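Speaker notes, Jelari shop-floor session, 8/13/19
House rules for working next to an arm

Slide 1. Say who the talk is for: people who set up tasks, stand near them, or reset the table between runs. Programmers can stay, but the code is in the other talk.

Slide 2. Floor marking. Read the rule out loud: the yellow line is the limit for feet whenever the arm is powered. A paused arm counts as powered. Ask for a show of hands on who has stepped over a line this month. Wait for the hands.
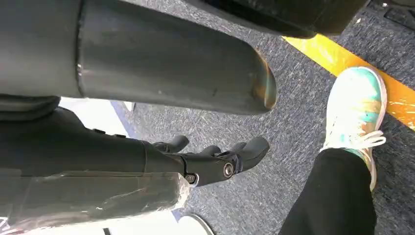

Page 10

Feet and fingers can end up close together at floor level. Most people watch the hand at table height and forget that it reaches down. At Jelari we teach the line first, before the stop button.

Plastic film on the arm. Our rule is to check it at the start of each shift. If a flap has worked free, stop and trim it. Don't tape over a joint.

Slide 3. Numbers. The Derkura site logged 628 resets from May on. In 489 of them the person said "clear" before the arm was released. The other 139 are the reason for this talk. Don't name the crew.

Slide 4. Table rules.
- Same start layout every time. Cards go in their slots before anyone calls ready.
- One person at the table, one at the stop. No swapping in the middle of a run.
- Hands flat and still while the robot hand is over the work.
- If a card falls, leave it until the arm is parked. 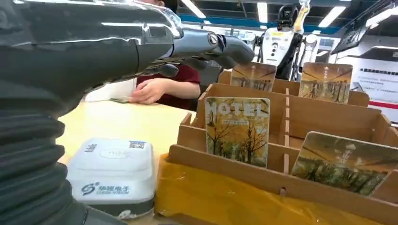
Llorente objected to the flat hands rule when we sent the draft out, saying that a person who has to keep still will stop paying attention, and that hands should be off the table altogether. We kept the rule for seated work and will look at it again.

Slide 5. Who can change a rule. Anyone can ask, the shift lead writes it down, and it goes on the wall sheet. Then take questions. Skip slide 6 if we are past the hour.

Comments (3)

Tikside
Is the line distance the same for every arm? Ours is set for the longest one.
Reply

floor2
We say "clear" and then the other person repeats it. Works fine.
Reply

mk83
Can you post slide 6?
Reply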